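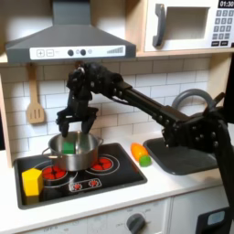 Yiran Cai wants to know why the amounts column is text when it could so easily have been numbers, and says that loading it broke her shopping list script before lunch. Fair complaint! The short answer is "butter the size of an egg." The long answer is further down, under Amounts.

Yimyam: home recipes, typed up
Posted by the Yimyam maintainer, 21 February 2022
Search this project Go
Share 2 comments

What this is

Yimyam is a pile of home recipes that I've been typing up from cards, notebook pages and the backs of envelopes. There are 3234 of them in this release. Most came from families in and near Sedlow, where I live, and a good chunk came in by mail after the Jirasia newsletter ran a little notice asking for them (thank you, Jirasia people, your handwriting is awful and your pickles are great).

It's a plain spreadsheet saved as CSV, plus a folder of notes. You can open it in anything. I wanted something a person could search on a Sunday when they've got half a cabbage and no ideas, and then other folks started using it for word counts and class projects, so now it needs a README.

The columns

title -- whatever was written at the top of the card. If nothing was written I used the first ingredient and the word "untitled," so yes, there are a lot of rows called "flour untitled."

ingredients -- separated by semicolons, in the order on the card. People don't always list things in the order they use them, and I left that alone.

amounts -- text. See below.

method -- the instructions, with the original spelling. "Bake til done" is a complete method in more rows than you'd think.

source_type -- card, notebook, letter, clipping or other.

remarks -- the scribbles in the margin. My favorite column by a mile. "Too sweet for Dad." "Double this." "NOT the blue bowl." I didn't correct or tidy any of them.

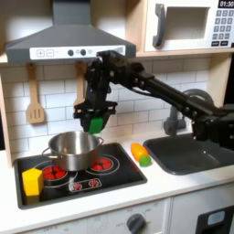 Amounts

OK, so the amounts. I started out converting everything to grams and gave up in the first shoebox. A teacup is whatever teacup that kitchen had. A "knob" is a knob. One notebook measures milk in jam jars all the way through and never says which jam jar. If I'd put numbers in there, you would have gotten numbers I made up, and they'd have looked every bit as solid as the real ones.

So the column keeps what the cook wrote. Where the amount was a clean one (2 cups, say) it should parse without any fuss. Anything else, you'll need to decide for yourself what to do with it. Yiran has a small helper script that sorts the clean ones from the messy ones and she's said she'll share it once the comments in it are fit for company.

Oven temperatures have the same trouble. "Moderate" and "quick" show up all over the older cards. I typed them as written and there's a page in the notes folder with what the Sedlow cooks told me they meant by those words. They don't agree with each other.

How I typed them

By hand, mostly in the evenings. I tried Zandel, the text reader that came with my scanner, on the first batch, and it did fine on the newspaper clippings and fell apart on anything in pencil. So the clippings went through Zandel and then got a read-through from me, and everything else was typed from scratch.

Some 2000 of the rows have been checked a second time against the paper. Those have a "y" in the checked column (I forgot to list that one above, sorry, it's the last column). If you're doing anything picky, filter on that. The rest are probably all right, but I know how my typing gets after ten at night.
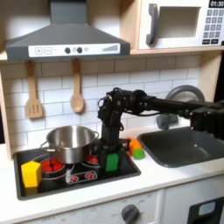 Duplicates are still in there, on purpose. There are an awful lot of banana breads and they are all slightly different, and the differences are half the fun -- one leaves out the eggs, another wants the bananas frozen first. If you only want one of each you'll have to pick, and I'm not getting in the middle of that again.

What's missing

Last names. I took them out of titles and remarks, so "Aunt Somebody's Rolls" keeps the aunt and loses the family. If you sent me a card and want your name back on it, write to me and I'll fix the row.

Also missing: nearly anything savory with fish in it. People mailed me cakes. The balance is badly tilted toward sugar, so please don't use this to say what anybody ate for dinner.

Canning and preserving rows are typed exactly like the rest, and I haven't tested a single one. Please go by a current, trusted guide if you're putting up jars.

Using it

Do what you like with it, including printing it and spilling things on it. A mention of Yimyam and the people of Sedlow would be nice. If you find a typo, send me the row number and what you think it should say.

Next

There's another box of 1000 cards on my dining table, sorted by nothing at all. I'm hoping to have those in by September. The column names won't change, but I may split source_type so that letters from Jirasia readers get their own label.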